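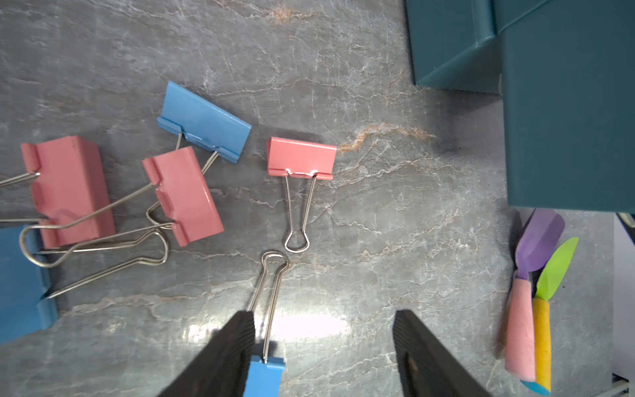 Small clips and what to do with them

Home | Kitchen | Laundry | Workshop | Tips A-Z

Print this page | E-mail this page

Binder clips are sold for paper, but most of ours never see any. A tin of 20 mixed sizes from Kaser has lasted us years. Use the small ones on seed packets and the larger ones on flour bags.

Fold the top of the bag over twice before clipping. Once the clip is on, the wire handles can be folded flat so the bag will stand in a cupboard. Wash greasy clips in warm soapy water and dry them straight away, as the springs rust.

To keep a charging lead from sliding off the desk, fix a clip to the edge and feed the lead through the handle. This works on tops up to 16 mm thick with the large size. Put a scrap of felt under the jaws if the surface marks easily.

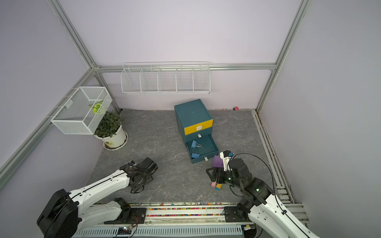 A squeezed tube of glue or tomato purée can be rolled up from the bottom and held with a clip in the same way. Hang it by one handle from a cup hook, cap downwards.

Sort clips by size and not by colour. You will be looking for one that fits. Shallow drawers are better than jars for this, and a label on the front saves opening all of them. Ours came from the Bundport market and cost £5.

Throw out any clip that has lost its grip. Bending the handles inwards will not bring the spring back.

For frozen peas, squeeze out the air, fold the bag and clip it in the middle. Very wide bags need two.

Tip 103. Last revised 9 September 2023.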